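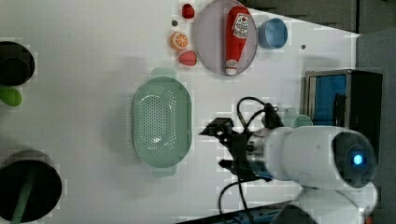
## 4. Setting levels on the Cludidard

I do this before every gig, and it takes me one song (usually "Campos", our loudest).

1. Turn all the faders down, then switch on the mixer.
2. Get the singer to sing properly, no mumbling, and raise the gain until the light just flickers.
3. Bring in the fiddle, then the guitar. Set both faders at 50.

**Caution:** never plug in the Davach pickup with the speakers up! 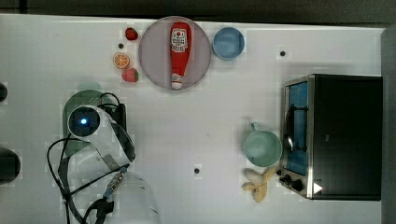

Monitors come next, and I start mine at 40. Write every setting on a strip of white tape along the desk. The ketchup bottle on the plate has a little white band by its cap, and a strip about that narrow is plenty for a channel name.

4. Play the song again and walk to the back of the hall.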